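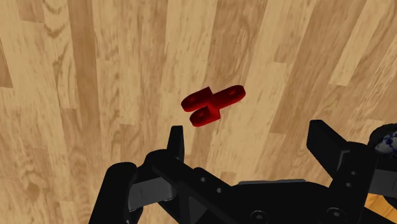 Horquilla roja sobre la mesa, con la pinza abierta.

Lumanlan es un montaje de taller doméstico: un brazo, una mesa de listones y un plato. La galería recoge la fase de simulación, anterior a cualquier movimiento real. Escena v. 82, control con Pruroso a 1000 Hz.

Las yemas se modelan como cajas simples - la malla completa daba contactos inestables con piezas pequeñas. 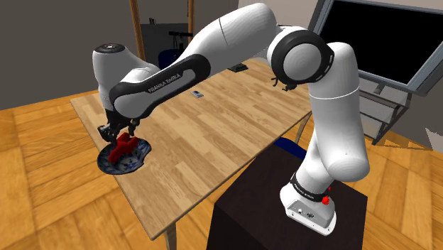 Tiempo de lectura: 1 min

Brazo extendido hasta el extremo de la mesa, pinza en vertical sobre el plato. Con esta extensión conviene limitar la velocidad del codo. El plato sobresale del borde; en el modelo es un cuerpo rígido con fricción propia.

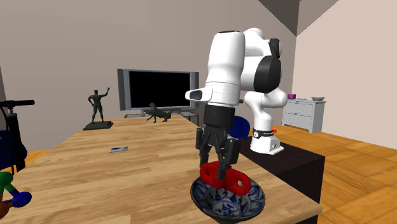 Filico comenta que con 1000 Hz le sobra resolución y que él bajaría el paso antes de tocar la fricción. Probado en la v. 81: los dedos vibraban al cerrar. Se mantiene el valor.

Pendiente: exportar las trayectorias y repetir la serie de casi 925 ensayos con la tabla de fricción nueva.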